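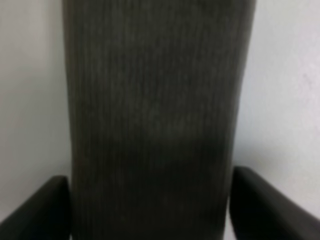
The Hladun Reading Room Furniture Gallery records the seating and furnishings selected for the refurbished study rooms at the Hostance Center. Work on the rooms began in November, following a review of how visitors use the building for long periods of reading and writing. Chairs received particular attention. The model chosen for the individual desks has a tall upholstered backrest in dark charcoal gray, finely ribbed in the manner of corduroy, with a black armrest on either side. The backrest is wider at the top and narrows gently toward the seat.

The selection was led by Zodwa Van Wyk, Head of Interiors, with Liudmyla Moroz, who prepared the fabric and color schedule. Sample chairs from two suppliers, Brasero and Ulumard, were placed in Room 701 and made available to readers for a trial period of 60 days. Comments were collected on paper cards at the service desk – 92 were returned – and most of them concerned back support and the height of the arms.

Dark upholstery was preferred for the desks. Lighter shades remain in use in the lobby and in the group rooms on the second floor, where the existing furniture will be kept.

Visitors are asked to return chairs to their desks before leaving and to report loose arms or worn fabric to the service desk. Upholstery is vacuumed every Monday before opening. Food may not be taken into the study rooms, and drinks must be in closed containers.

Requests to view the fabric schedule may be made in writing to the Interiors Office.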